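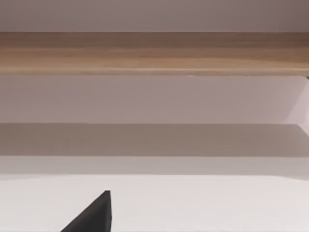 Home Threads Reviews Backlog About

Finished Rukholm. Long thread, because I gave it most of my summer and want something to show for it.

It's a turn-based RPG where you run a ferry company. You fight things between ports. The fighting is great. The ferry company is a spreadsheet with seagulls.

You get a crew of 3 in battle and everyone else sulks below deck. They still earn experience down there. Doing what, I couldn't say.

Magic works by cargo. Carry salt, cast ice. Carry lamp oil, cast fire. Carry both and the game lets you learn about that on your own.

I spent the whole second chapter hauling turnips. Turnips cast Slow. Slow works on every boss up to the Clekberg lighthouse, including the one who is a clock.

The Clekberg lighthouse can go in the sea. Nine floors, one save point, and a puzzle about mirrors where the hint is a poem. The poem is bad and also wrong.

(Maite Arroyo tells me the poem is fine in the Spanish version. Good for the Spanish version.)

Inventory tops out at 100 items, and a rope counts the same as an anchor. You will throw away things you need. Then a man in Vamness will sell them back to you.

Music: four good songs. One of them is the shop. I bought a lot of bandages.

The fast travel whale shows up about when you've stopped wanting to go anywhere. Begoñe Lorente got it early by being rude to a monk. I was polite to that monk for hours.

Final boss took me three tries. First try I had no salt. Second try I had only salt. Third try, turnips.

There's a post-game dungeon with 100 rooms. I did 12 of them and went outside.

Score: I liked it more than this thread suggests. Play it with the encounter rate turned down and skip the cooking contest. The prize is an apron. You can't wear it.

Next up is whatever Casimiro Aranda keeps mailing me about, the one with the card-playing bishops. Pray for me.

Recent threads
Vamness shop prices, ranked by insult
Every summon I forgot to use
Figueroa demo: the tutorial is still going
Save points I have loved
July backlog, now with more backlog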